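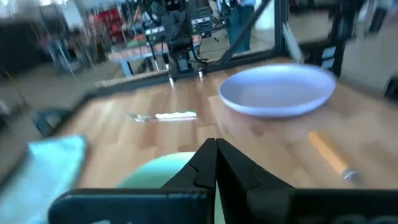

Eating breakfast at a real table

2026-05-25, by the author of the Clolberg kitchen diary

Since I moved to Clolberg I eat my breakfast sitting down. In my old town I took it standing, near the door, with my coat already on.

Now I wake up 20 minutes earlier and make oats with milk and a spoon of plum jam. The jam is from the Varkik market, where I pay 300 for a jar. It is a little expensive, but one jar stays with me for two weeks. I tried to keep the phone in another room, and on most mornings I succeed.

In September my work hours will change and I am not sure the habit will survive. Maybe I will prepare the oats in the evening.

Recent posts
Walking to Corrigan by the old road
My bread did not rise again
Small words I still confuse

Comments
Do you put salt in the oats? I always do.
Plum jam is good, but try the pear one from the same market!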